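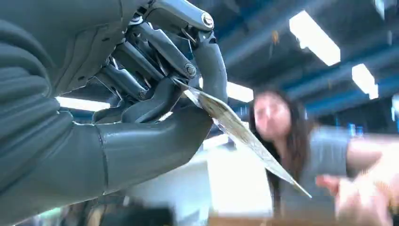
Figure 2. Thin-sheet pinch between thumb and curled finger, with a person standing opposite.

4.3 Handing over thin items

Paper, receipts and printed cards remain harder for the hand than boxes or jars. In the Drenari shop-floor trials, a sheet held as in Figure 2 was passed to a shop worker in 38 attempts. Most failures came at release: the thumb opened late and the sheet bent or tore. Picking the same sheet up from a flat counter took some 10 seconds, far slower than a person. We do not consider the hand ready for till work without supervision. Folding was not tested.

Search this journal Go Advanced

Reader comments (2)

Thanasis Zervas: Was the grip force fixed for all sheets? Section 3 is unclear.

Antigoni Mavromatis: We saw the same late release at Lodell with till receipts.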